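Two hand grippers and a lot of promises

I have now spent most of September with a Wokeo hand-held gripper, and before that I had the Dronidach one on loan, so people keep writing to ask which they should buy. My answer so far is that I'd wait. I know that's annoying. I was annoyed too.

The pitch is the same for both. You carry the tool around, pick things up with it, the camera sees what the fingers see, and at the end of the day you have demonstrations you can train an arm on without ever having touched the arm. Lovely. The Dronidach page says you can be collecting in 5 minutes. It took me most of a morning, and the calibration step failed three times before I found the setting that had been left on the wrong lens profile. Their support did answer, I'll give them that.

The Wokeo went better out of the case. Light gray body, white fingers, dark rubber where the grip happens, a square marker for tracking. My first complaint is weight. It's fine for ten picks and not fine for a whole session, and by the end my wrist was doing the deciding. You can see it in the data too, if you bother to look: my late grasps all come in tilted the same way. A policy trained on that will learn my sore wrist.

Second complaint, the view. Everyone selling wide lenses tells you more context is better. Maybe. I went through what I'd recorded and a big share of every image is the tool itself, plus ceiling lights, plus a wall bending around the side like a barrel. The part where rubber meets object is small. I would happily trade half that ceiling for more pixels between the fingers. Wokeo says the wide view helps the tracking hold on when the marker is lost, and I have no proof they're wrong, only a feeling and a pile of files.

About that pile. I kept 531 episodes. Over 50 more went in the trash for tracking jumps, nearly all of them shot facing the white wall, where there's not much for the software to hold on to. The brick side of the room gave me almost no trouble. Make of that what you like, but if your lab is painted plain white, ask for a trial before you pay.

Then there's playback. I ran the good episodes on our Huttunen arm with the matching fingers bolted on. Cups, fine. Small boxes, fine if they started near where I'd had them. Anything thin and flat, bad. The V of the rubber opening wants something round to settle into, and a ruler or a card just slides down it. I tried the Emar controller in place of the stock one, having read that it smooths out the closing motion. It does close more gently. It dropped the card anyway.

Would I go back to the Dronidach? For thin parts, probably. For everything else I can't tell you yet, and I don't trust anyone who can after a week with each. I still want to swap the rubber for something flatter and do the thin parts again with the same objects and the same table. 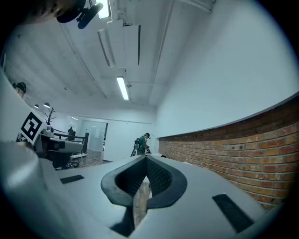 What I'm trying next

Flat pads first, then a lighter battery if I can find one that fits. I'm also going to stop each session at the first sign of wrist tilt and see if the playback gets any better. If you've run either tool on a different arm, leave a comment, and please say which lens profile you used.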